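Right, the burger station is finally sorted and I have Opinions, so this is going to be a long one. Get a cup of tea.

Everything starts from a clear table and one tray in the middle. That's my whole religion now.

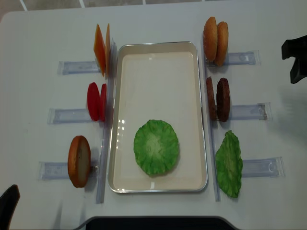 Background for anyone new: I do the food table for our Saturday play café in Horley. Pretend food, real queues. We used to have everything in one big tub called THE FOOD and it was misery. Small children up to the elbows looking for a tomato while the burger orders stacked up behind them.

So over the last few weeks I've been trying to turn the tub into a proper counter. One job, one place. Burgers first, as burgers are all anyone under seven wants to make.

The big change is standing the slices up instead of lying them flat. Honest to goodness, I wish I'd done it years ago. A flat pile of round things is just a pile. You can't tell what's underneath and the first thing a child does is spread it all over the table to find out.

Stood on edge in a clear holder you can see straight away what you've got. Orange for cheese, red for tomato. Little ones who can't read a label can read a colour from the other side of the table.

And clear holders, please, if you possibly can! I tried doing it with margarine tubs first (free, I eat a lot of toast) and they hid everything. It was THE FOOD all over again but in instalments.

Layout next, because I know at least two of you are going to ask.

Tray goes lengthwise, pointing away from whoever is building. Holders down both long sides, so there's a left hand side and a right hand side and the middle stays free for the burger. Nothing behind the tray that you have to lean over for. Leaning means sleeves, and sleeves mean half the salad on the floor.

Cheese at the far end on the left, then tomato, then bread nearest you. I've got bread on both sides at the moment, and I keep going back and forth on it. Part of me wants all the bread together. The other part has watched two children wanting a bun at the same second.

Lettuce goes in the tray first thing. It's a cheat. An empty tray makes them freeze, they stand there looking at it as though it's a test. One bit of lettuce lying in it and they're off. Somebody's already started, you see, so it must be allowed.

The lettuce is my favourite piece in the entire set by the way. Ruffly edge, pale in the middle, properly convincing. I've nearly put it in my own sandwich.

Bread is where I've had the most trouble. The domed halves don't want to stand up for very long if they get knocked, and once one goes rolling the whole table goes after it. What's helped is having them facing outward so the round side is what a hand meets first. They get picked up by the dome and come away nicely.

Also helps: not too much of anything out at once. I used to put out the lot because it looked generous. It doesn't look generous, it looks like a jumble sale. A couple of each in the holders and the rest in a bag under the table, and I top up when there's a lull. (There's never a lull. I top up with my foot on the bag so it doesn't wander off.)

Someone asked last month what sort of table. Plain white, wipeable, nothing on it. I did have a gingham cloth, and I loved that cloth, and it slid. Every time anyone leant on the edge the whole restaurant moved to the left.

White is good for another reason, you can spot a stray slice from miles away. Red tomato on white table, done. Red tomato on red gingham, you'll find it in November.

Tray wise, I went for one with a rim. The rim is worth it. Things that are put down in it stay put down in it, and it gives them an edge to aim for. Cream inside, thin silvery edge, looks a bit like a serious kitchen, which pleases the parents who are pretending not to play.

And oh, they play. We had a dad last time who rebuilt the same burger for 21 minutes while his daughter was over at the water table. Cheese under the tomato, cheese over the tomato. He asked me which was correct. I said cheese under. I stand by it.

(Please do not reply to this with your cheese position. I had 7 messages last time and two of them were from my own family.)

Okay, the order of building, for those who run something similar and want to nick it. Bottom bun, lettuce, tomato, cheese, top bun, shout "order up" at a volume of your choosing.

Yes I have just put cheese above tomato. I'm aware of what I said to the dad. I contain multitudes and also I changed my mind on the bus home.

The lettuce being in the tray already does mean that strictly the bun has to go in next to it and the lettuce gets moved on top. The four year olds don't care one bit. The eight year olds have raised it with me formally.

Cleaning! Every piece gets wiped at the end, both faces, warm soapy water and a cloth. Then they stand on a tea towel until they're dry. I don't soak them. I did soak the old felt set once and it smelt like a pond for the rest of its short life.

Holders get a wipe with a soft cloth and nothing scratchy. Clear plastic shows everything, including jam, and we don't even serve jam.

Going back in: buns in one bag, flat slices in another, lettuce on top so it doesn't get its frill squashed. If you put the lettuce at the bottom of the bag it comes out looking like it's had a hard week.

Storage is the boring bit but it saved me so much time. Everything for the burger counter now lives in one lidded box with the tray on top. It's the first thing out and the first thing away. The box says Gindwood on the side from whatever it used to carry, so the children now believe that's the name of the restaurant. We've had a full table reservation at Gindwood for 5 teddies.

The other stall, Gistside, is the soup shop. Different child runs it, strict opening hours, no substitutions. I've been refused soup there twice.

Things I'd still like to fix:

The bread rolling, see above. Thinking about slightly deeper slots.

Somewhere to put a finished burger. At the moment it gets made in the tray and then just sort of stays there while the next customer looks at it. A plate at the near end, maybe. Then the queue could move along instead of bunching up.

An order pad. They keep inventing orders and forgetting them by the time they've got to the cheese. I'd do little picture cards, bun, tomato, cheese, and they could tick things off. If anyone has drawn some already and wants to share, I will love you forever, my drawing of a lettuce looks like a cloud that's been in a fight.

And something for gherkins. There's been a petition.

If you're setting one up yourself and you've only got an hour, do the clear holders and the tray and leave everything else for later. It's the bit that made the difference for us. The tub of THE FOOD can go to the charity shop (ours did, goodbye, I do not miss you).

This account has somehow crept up to 1000 of you, mostly I think from the sand tray disaster thread, so hello. It's largely plastic vegetables here.

Soup shop thread next if I can get served.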